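Laundry and Linens > Folding and Storage
Thread: Folding on a bed, sheet keeps wrinkling under the shirt

ktennant_19
Joined September, 72 posts

I fold on the mattress. No spare table. T-shirts come out with the sleeves uneven and a crease across the chest that wasn't there when I laid them down. Sheet is a fitted Sondel, cotton. Is the surface the problem or is it me?

munro_f

Surface. A mattress gives when you press on it. The sheet moves, the shirt moves with it. Pull the sheet tight first and retuck the corners. Then lay the shirt collar away from you, smooth from the center out, and only then touch a sleeve.

Sarla R

Disagree in part. I have folded on a bed for years and the shirt is fine if you lift it instead of dragging it. Pinch at two points, raise it clear of the sheet, set it down. Dragging is what makes the crease. I also keep towels away from the shirt so they don't get caught in the fold. Towel in the first, blue garment and towel in the second:

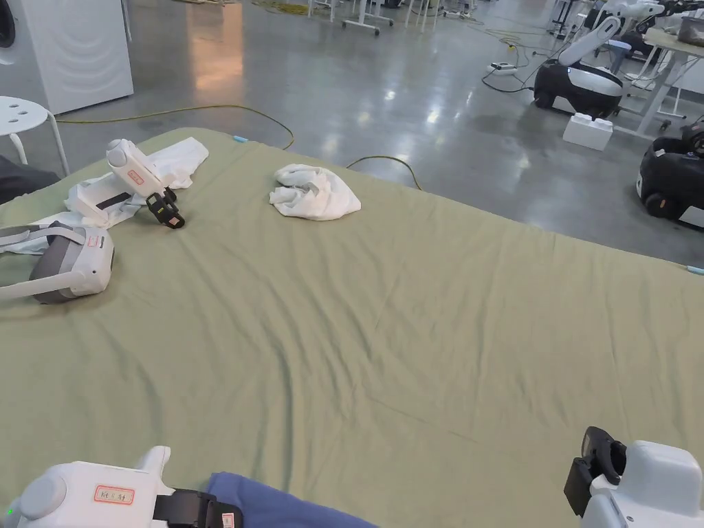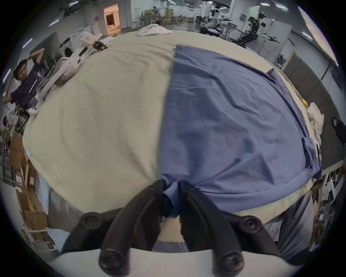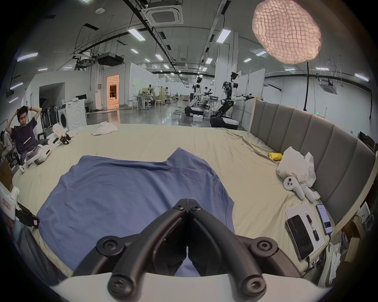
Last one: blue T-shirt laid flat, collar toward the back.

munro_f

Look at the sheet in the first one. Long diagonal wrinkles through the middle. Any shirt put down on that picks up the same lines once you press. I would not start until the sheet was flat.

Sarla R

It picks them up if you press. I don't press. Second one has soft creases in the cover too, and what I was looking at there was the pinch: a gathered fold, held at one point. For a sleeve I would take less cloth than that.

ktennant_19

Which sleeve first? In the last one the left is out to the side and the right is folded a little already.

C. Baird

Doesn't matter, but straighten both before you start. If one is partly folded when you bring the side in, the back panel ends up narrower on that side. Match the side seams first. Hem next, collar last.

munro_f

Collar first. The hem stretches and the collar doesn't, so the collar is your reference.

C. Baird

On a new shirt, yes. Mine have been through a 70 minute cycle too many times for the collar to be a reference for anything.

Sarla R

Towels are separate. Thirds lengthwise, then in half, and do them after the shirts. They hide any error.

ktennant_19

Tried it with the sheet retucked and lifting instead of dragging. Chest crease gone. Sleeves still off on two shirts, both from the old Omari pack, so possibly the shirts. I have a 27 inch board I could put under the sheet. Worth it?

munro_f

Yes. On top of the sheet, though. Under it you still have loose cloth.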